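Startseite – Themen – Technik – Alltag – Register A–Z – Anmelden

Diese Seite verwendet Cookies. Mit der weiteren Nutzung stimmen Sie dem zu. Einstellungen | Einverstanden

Regalbestückung durch Roboter

Drucken | Artikel per E-Mail senden

Als Regalbestückung durch Roboter (auch: automatisches Einräumen, maschinelle Regalpflege) bezeichnet man das selbsttätige Einstellen, Nachfüllen und Umräumen von Gegenständen in offenen Regalen durch mobile oder ortsfeste Manipulatoren. Der Begriff wird sowohl für Verkaufs- und Werkstatträume als auch für den Haushalt gebraucht. Abzugrenzen ist er vom automatischen Hochregallager, in dem genormte Ladungsträger auf festen Bahnen bewegt werden und das seit Jahrzehnten als beherrscht gilt.

Aufgabenstellung

Das Einräumen eines offenen Regals zerfällt in mehrere Teilaufgaben: Erkennen des Gegenstands, Greifen, Transport, Bestimmen einer freien Stellfläche, Absetzen und Kontrolle. Für jede dieser Teilaufgaben sind einzeln brauchbare Verfahren bekannt. Schwierigkeiten bereitet die Verkettung. Ein um wenige Millimeter versetzter Griff bleibt beim Transport folgenlos, führt beim Absetzen zwischen zwei Nachbarteilen aber zum Verkanten oder Umstoßen.

Im Haushalt kommt hinzu, dass der Sollzustand selten festgelegt ist. Wo eine Dose oder eine Schachtel »hingehört«, ergibt sich aus Gewohnheiten der Bewohner, die nirgends niedergelegt sind. In der Werkstatt existiert meist ein Lagerplan, der jedoch nicht immer dem tatsächlichen Bestand entspricht.

Greifertechnik

Gebräuchlich sind Parallelgreifer, Sauggreifer und Mehrfingerhände. Sauggreifer arbeiten schnell, setzen aber eine glatte, geschlossene Oberfläche voraus. Parallelgreifer sind robust und leicht zu regeln, benötigen jedoch seitlichen Freiraum für die Backen. In dicht gestellten Reihen fehlt dieser Freiraum; der Gegenstand muss dann zunächst mit einer Backe vorgezogen werden. Mehrfingerhände könnten das Problem mindern, sind aber wartungsintensiv und werden außerhalb von Laboren kaum eingesetzt.

Das Gehäuse des Greifers begrenzt zudem die nutzbare Fachtiefe. Bei niedrigen Fachhöhen stößt das Handgelenk an den oberen Boden, bevor die Backen die hintere Reihe erreichen.

Wahrnehmung

Neben fest montierten Kameras werden häufig Kameras am Handgelenk des Arms verwendet. Sie liefern kurz vor dem Griff eine günstige Perspektive, die nicht vom Arm verdeckt wird. Nachteilig sind die ständig wechselnde Neigung des Bildes und die Bewegungsunschärfe bei schnellen Verfahrwegen. Viele Steuerungen werten die Aufnahmen deshalb nur im Stillstand oder bei verminderter Geschwindigkeit aus, was die Taktzeit verlängert.

Erprobung

Ein Vergleich von Kanini Magesa und Gilles Fleury in einer Werkstatt des Ausrüsters Bernholm umfasste 100 Einräumvorgänge mit gemischten Kleinteilen. In 29 Fällen musste eine Person eingreifen, überwiegend beim Absetzen in teilgefüllte Fächer. Bei leeren Fächern kam es zu 3 Eingriffen. Die Autoren folgerten, dass der Füllgrad des Zielfachs die Erfolgsquote stärker beeinflusst als die Form des Gegenstands. Caoimhe Dolan wandte ein, die Auswahl der Teile sei zu einheitlich gewesen, um diesen Schluss zu tragen.

Der Hersteller Zoltero bietet unter dem Namen Fumden ein fahrbares Gerät an, das ausschließlich quaderförmige Verpackungen einräumt. Nach Herstellerangaben sind sieben Regalhöhen anfahrbar. Eine für Privathaushalte vorgesehene Ausführung wurde im Mai angekündigt, ist jedoch nicht lieferbar.

Bewertung

In der Fachdiskussion besteht weitgehend Einigkeit, dass das Nachfüllen gleichartiger Ware in bekannte, gut zugängliche Fächer technisch möglich ist. Strittig bleibt die Wirtschaftlichkeit – ein geübter Mensch arbeitet meist deutlich schneller und benötigt keine Anpassung der Möbel. Oduor Kinyua vertritt die Auffassung, dass sich eher die Regale den Maschinen anpassen werden als umgekehrt, etwa durch größere Fachhöhen und markierte Stellplätze. Für den Haushalt gilt das selbständige Einräumen bislang als ungelöst.

Umgebungseinflüsse

Unter Umgebungseinflüssen werden Beleuchtung, Untergrund, Möblierung und Störkanten zusammengefasst, die auf Wahrnehmung und Bahnplanung wirken. Helle Regale mit vielen Böden und dünnen Trennwänden bieten der Bildauswertung zahlreiche parallele Kanten, sodass benachbarte Ebenen leicht verwechselt werden, zumal wenn die meisten Flächen leer sind. Ein einzelner gelb-oranger Karton auf einem weißen Boden hebt sich dagegen gut ab, während kleine Teile in Grau- und Brauntönen daneben bei Unschärfe kaum zu trennen sind. Starker Lichteinfall überstrahlt Wandflächen und verfälscht die Belichtung angrenzender Bereiche. Kanini Nzioka empfiehlt in den Planungshinweisen von Bakilana, die Belichtung für jede Regalebene gesondert einzustellen.
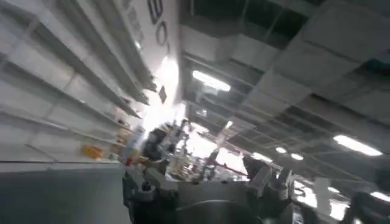
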